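Kuvlow Bench Station
Set-up and Care Guide
Section 4: Setting up the tea and coffee corner

Before you start this section, finish Section 3 (unpacking and oiling). The wood parts must have at least one full night to take in the oil. If you oiled them on Saturday evening, begin here on the next day, not earlier.

You need for this section:
The bench board
The open box
The tea organiser with handle
The serving tray
Two shakers with lids
Your own tea sachets, canisters and utensil holder
A dry cloth

4.1 Choosing the place

1. Choose a part of the counter which is level and not beside the stove. The wood does not like steam from the kettle, so leave a hand's width between the kettle and the nearest wood part.

2. Wipe the counter and let it dry fully. Water that stays under the board will leave a grey mark in the wood, and we can not replace the board for this reason.

3. Put the board down with its smooth face up. Push lightly on each corner. If it rocks, turn it end for end and try again. Some stone counters are not perfectly flat and the board is only following them.

Note: The board can hold 4,000 grams when the weight is spread. Do not stand a full stock pot on one corner.

4.2 The box and the shakers

4. Set the open box at the back of the board. It is for small things that otherwise get lost: sugar sachets, yeast, soup packets. Stand the packets upright so you can see the top edge of each one.

5. Fill the shakers not higher than 2 cm under the rim. Cocoa and fine sugar become hard when they are pressed, and then they will not shake.

6. Close the lids and stand the shakers on the board in front of the box. Keep the one you use most on the side of your working hand.

Caution: Do not wash the shaker lids above 60 degrees. They can lose the shape and after this they will not close properly.

4.3 The tea organiser

7. Place the organiser with the handle end toward the wall and the other end toward you. It can stand at a slant if the counter is narrow. There is no wrong angle, but it should not pass over the edge of the counter.

8. Fill the compartments one by one. Start with the one nearest the handle. Put there the tea you drink less often, because your hand reaches it last.

9. Put narrow sachets on their edge, in a row. Large envelopes may lean back a little. Do not force more sachets in when the row is already tight, the paper tears and the tea takes the smell of the wood.
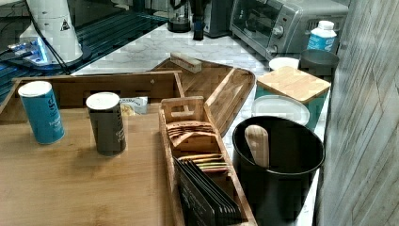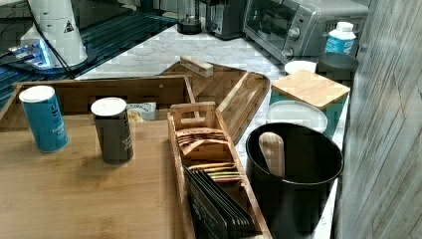
Tea organiser filled, with the black envelopes at the front end and the serving tray behind.

10. When all compartments are filled, lift the organiser by the handle only a small distance, to test the balance. If the front end drops, move some of the heavier tea closer to the handle. For carrying it to the table use always two hands.

4.4 The tray and the tall things

11. Lay the serving tray behind the organiser. It may lie diagonally, this saves space and the rim is easier to take hold of.

12. Put the utensil holder on the other side from the shakers. Wooden spoons and spatulas go in with the handle or with the paddle up, as you like, but they must be dry.

13. Square canisters stand best behind the utensil holder. Check that you can open their lids without moving something else first. If you can not, exchange the places.

Caution: Do not use the tray as a stand for hot pans. It is finished with the same Plorik oil as the other parts, and heat makes the oil sticky.

4.5 Weekly care

Take out all the sachets, turn the organiser upside down over the sink and knock softly on the bottom. Tea dust is very fine and it collects in the corners. Wipe with a cloth which is only a little damp, then with the dry one. Leave the organiser empty for about one hour before you fill it again.

In a humid month the dividers may feel tight. This is normal and they become loose again in winter. Please do not sand them.

4.6 If something is not right

The board has a white ring: rub oil in the direction of the grain, wait 20 minutes, wipe, and repeat on the next day if the ring is still visible.

The shaker gives nothing: open it, break the lumps with a dry fork and add a few grains of rice.

The tray smells strongly: let it stand on its side in a room with an open window. The smell of new oil goes away in one or two weeks.

A part was missing in the carton: write to Ileana Manole at the Travesent service desk, with the number 158 and your order name in the subject line.

Continue with Section 5: Wall rail and hooks.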